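Ticket 2988: label printer drops off the network overnight
Product: Pimer desktop label printer, wired
Status: open, waiting on customer

Okay, so this is my second ticket on this (the first one got closed while I was out, which, fine). We have a Pimer label printer in the back room plugged into a Sevgate switch, and every morning it's gone. Not off, just gone! The light on the front is green, the little screen says Ready, and nothing on our network can see it. If I pull the power and count to ten it comes right back and prints like a champ all day long. Then I come in the next morning and we do the whole dance again.

Stuff I've already tried, so you don't have to ask:

New network cable. Then another new cable, a shorter one, because somebody at the front desk swore the first one was bad.
Different port on the switch. Same thing.
Factory reset from the menu, then set it all up again from scratch. It lasted one night and I got very excited, and then it didn't last the second night.
Updated the driver on the shipping PC. I know the driver shouldn't matter if I can't even ping the thing, but I was on a roll.

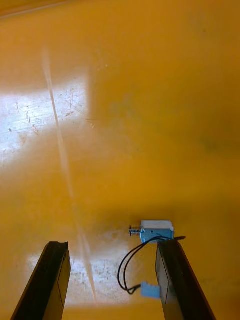 Reply from Valtonen Support: Thanks for the detailed list. Can you tell us whether the printer has a fixed address or gets one from the router? Please also check how long the router's lease time is, and print the network settings page twice, once while the printer is working and once when it has dropped off.

Good questions. It gets its address from the router, and the lease time is set to 24 hours. I never touched that, it must have come that way. I printed the settings page yesterday afternoon and it looked normal, address ending in 26, gateway filled in and everything. This morning I printed it again before I pulled the plug (it'll still print its own pages, it just won't talk to anybody) and the address was all zeros. So I guess it's asking for a new one and not getting it?

I also turned off the sleep setting last night, thinking that might be it. Nope. 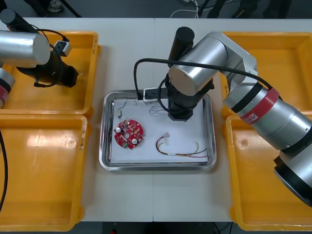 Update, 4:15 p.m. I went into the router and reserved an address ending in 100 for the printer, then typed the same one in on the printer's own menu so it doesn't have to ask. Test labels came out fine from the shipping PC. The laptop with Lenico on it couldn't find the printer at first, but it still had the old address saved, so I deleted the printer there and added it back and now it's happy too.

One thing I noticed while I was in there: the router log has the printer requesting an address over and over starting at 2 a.m., roughly every minute, with no answer listed after any of them. I saved the log and I can attach it if you tell me how, the upload button on this page just spins for me.

I'm leaving the printer powered on tonight with sleep back at the default, so we're only testing the one change. Please don't close this yet! I'll post in the morning before I touch anything.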